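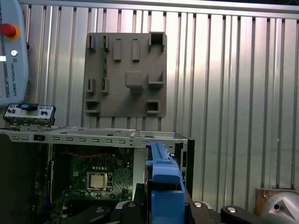 Doscombe council to replace 21 kilometres of water main after pressure study

Doscombe council will begin replacing 21 kilometres of cast iron water main in April, after a pressure study found that most of last year's bursts occurred in four streets laid out before the town had a second reservoir.

The work covers the older grid between the railway line and the Udunberg road. Existing pipe will be taken out of service in sections of up to 400 metres and replaced with polyethylene of a larger internal diameter. Households in each section will be moved to a temporary surface supply while the new main is laid, tested and disinfected.

Councillors approved the program on Friday by nine votes to two. It will be paid for from the water fund over four financial years, with no separate levy. The fixed service charge on residential accounts will rise by $15 a quarter from the start of the next billing period.

Mylene Sison, the council's water and sewerage engineer, said the study had logged pressure at hydrants across the grid through one full summer and one full winter. The largest swings were recorded between 4 am and 6 am, when irrigation timers shut off and the booster pump at Chowdhury Street was still running at its daytime setting.

"The pipe is old, but age was a poor predictor on its own," she told the meeting. "We have older pipe on the hill that has not failed in ten years. Where we get failures is where old pipe and rapid pressure change occur together."

The booster pump has since been fitted with a variable speed controller. Sison said early readings showed a smaller overnight rise, although the council would need a full summer of data before it could put a figure on the benefit. Pressure-reducing valves will be added at two points on the low side of the railway as part of the first stage.

Pipe and fittings will be supplied by Zenik, which also holds the council's meter contract. Trenching has been let separately. In the two narrowest streets the contractor will use pipe bursting, a method in which a new pipe is drawn through the line of the old one while the old wall is broken outward into the surrounding soil. Elsewhere the new main will be laid in open trench on the opposite side of the road, and the cast iron left in the ground and filled with grout.

Councillor Khôi Bùi, who voted against the program, said he supported the replacement but objected to the order of works. The first stage takes in the commercial end of the grid, and he argued that the residential streets with the most recorded bursts should come first.

Sison said the commercial end had to be done first for hydraulic reasons. The new main there will carry flow to the rest of the grid, and connecting larger pipe downstream of a smaller one would give little improvement.

Business owners in the first stage have been told to expect two planned shutdowns each, generally at night. Cúc Lục, who runs a laundry on Chowdhury Street, said she had asked for her shutdowns to be scheduled on Sundays, the one day she does not run a wash. The council has agreed to this in principle, subject to crew availability.

Khang Diệp, whose bakery is two doors along, said the night hours were the difficulty for him. "We start mixing before three," he said. "A temporary line is fine if the flow is there, and I have asked for that in writing."

Temporary lines will run along the kerb in above-ground pipe, with ramps at driveways. Water from them may be warmer than usual on hot days and may taste slightly of chlorine. Residents who use home dialysis equipment or keep fish should contact the council before their section is switched over, as dosing will be higher than normal in the first days.

Discoloured water is also possible when each section is recommissioned. The council recommends running the front garden tap until the water is clear, and holding off on laundry until then. Rebates for water used in flushing will be applied to accounts automatically.

Maps of each stage are on display at the library and the council office. Notices will be delivered to letterboxes a week before any planned shutdown – emergency repairs excepted – and the after-hours number for bursts and leaks is unchanged.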